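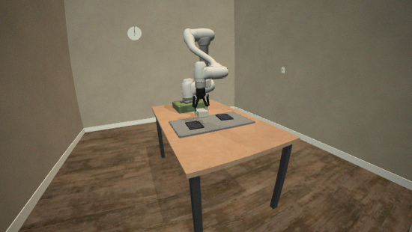
Celda de pruebas en el simulador, brazo sobre la bandeja con las dos zonas de depósito.

Incidencia 1236
Asunto: la pinza sigue apretando después del contacto y la pieza sale despedida
Producto: Hirnent (simulador), con controlador Ketel
Cliente: Nuvholm, planta de Tangen
Abierta por: Britt-Marie Strömberg
Asignada a: Randi Lunde
Prioridad: alta
Estado: resuelta, pendiente de publicar el parche

Descripción inicial (Strömberg)
Desde la actualización de octubre tenemos un fallo intermitente en la tarea de coger el cubo y llevarlo a una de las zonas negras. El brazo baja bien, la pinza se coloca y empieza a cerrar. En la mayoría de los episodios la cosa acaba ahí y la pieza se traslada sin problema. En otros, los dedos siguen cerrando cuando ya hay contacto, la fuerza sube de golpe y el cubo sale disparado. El controlador no da ningún error y marca el agarre como correcto.
El caso más claro es el episodio 718. La fuerza registrada en los dedos pasa de 80 newtons, que es el límite que tenemos puesto en la configuración. El límite no corta.
Lo subo con prioridad alta porque la misma configuración se carga luego en la celda física de Tangen. Allí no hemos visto el fallo, pero tampoco quiero esperar a verlo.

09:40, Lunde
Recibido. Por favor, no carguéis la configuración nueva en la celda física hasta que cerremos esto. Si ya está cargada, volved a la anterior y comprobad el paro de emergencia antes de arrancar.
Necesito el registro completo del 718, el archivo de límites y la semilla con la que se generó el episodio.

10:15, Strömberg
Adjunto las tres cosas. En la celda física está la versión anterior, lo he comprobado con el turno de mañana. La carga de configuraciones queda bloqueada.

11:50, Lunde
Reproducido con vuestra semilla. Con otras semillas aparece a veces y a veces no.
Lo que he descartado de momento:
Masa y fricción del cubo. Las he subido y bajado y el fallo sigue.
Modelo de colisión de la bandeja. Sustituido por un plano simple, mismo resultado.
Trayectoria de bajada. Más lenta, mismo resultado.
Lo que sí cambia algo: si bajo la velocidad de cierre de la pinza a la mitad, deja de pasar. Eso apunta a la lectura de fuerza y no a la pieza. Sigo por ahí. 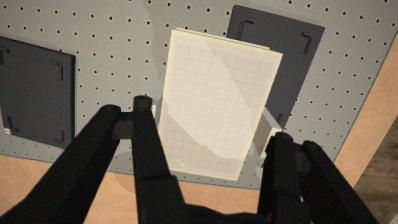 ¿Se puede seguir usando la tarea mientras no haya parche?
Solo en simulación y con la velocidad de cierre reducida a la mitad; en la celda física hay que quedarse con la configuración anterior.

14:30, Lunde
Causa encontrada. El lazo de la pinza en Ketel trabaja a 60 Hz. En la actualización de octubre, Hirnent empezó a publicar la fuerza de contacto ya filtrada, y el filtro mete un retraso que antes no existía. A velocidad de cierre normal, el controlador decide con un valor viejo: ve una fuerza baja, ordena seguir cerrando y, cuando le llega el valor bueno, el límite ya se ha superado.
Hay además un segundo defecto, que es nuestro. El límite se comparaba con el valor filtrado y la superación no generaba alarma, solo una línea en el registro de depuración. Por eso el episodio aparecía como correcto.

14:55, Strömberg
Entendido. ¿La celda física usa ese mismo filtro?

15:10, Lunde
La celda lee el sensor directamente y no pasa por el filtro de Hirnent. La comparación del límite y la falta de alarma, en cambio, son código común. Si el sensor se retrasara por otro motivo, tampoco avisaría. El bloqueo se mantiene.

Corrección aplicada
El límite se compara con la fuerza sin filtrar.
Al superarlo, la pinza se para, mantiene la posición y el controlador pasa a estado de fallo. Hace falta rearme manual.
El episodio se marca como fallido y queda guardado con el motivo.
El filtro sigue disponible para las gráficas, pero ya no entra en el lazo.

16:45, Strömberg
Probada la versión preliminar con la semilla del 718 y con la tanda de la noche pasada. El cubo se queda entre los dedos. He forzado un límite muy bajo para ver la alarma y salta, con parada y rearme. Por mi parte se puede cerrar en simulación.

17:05, Lunde
Paso el estado a resuelta. Para la celda de Tangen abriré una incidencia aparte, con prueba de la alarma a velocidad reducida y el recinto cerrado. Hasta que esté firmada, seguid con la configuración anterior.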